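Site visit report: Oltgate open day
2024-05-15
Visitors: Padmavathi Nadar, Kipchumba Makokha

Arrival was through the Munden side entrance, where badges were issued. The tour covered 2 floors and took 3 hours, including lunch. Oltgate stores and sorts household goods for Brendar, mostly kitchen items and small storage pieces. The stock list on the day ran to 3,402 lines.

The ground floor is racking. Aisles are narrow and marked by material: plastic, wood, glass, metal. Bowls are stored by rim diameter and nested with paper between them. Kipchumba asked about scuffing on the plastic ware. Paper is changed when a stack is broken down, and marked pieces go to seconds.

Wooden boxes are held upstairs, away from the loading doors, where the humidity is steadier. Lids and bodies are kept together with a paper band. Padmavathi noted that the bands on the lower shelves had slipped and that several labels faced the wall.

The last stop was the grouping area. Mixed items are set out together on dark tabletops to check how they sit as a set before a packing layout is drawn. Low, round pieces such as bowls are hard to place beside square ones, and the gaps decide the carton size. Owino cartons are used for most sets.

Still to obtain: carton dimensions, the seconds rate for plastic bowls, and dates for the September visit.

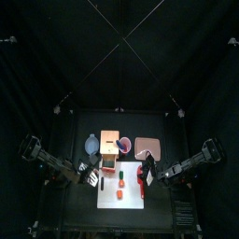
Grouping area: light blue plastic bowl and wooden box in the back row.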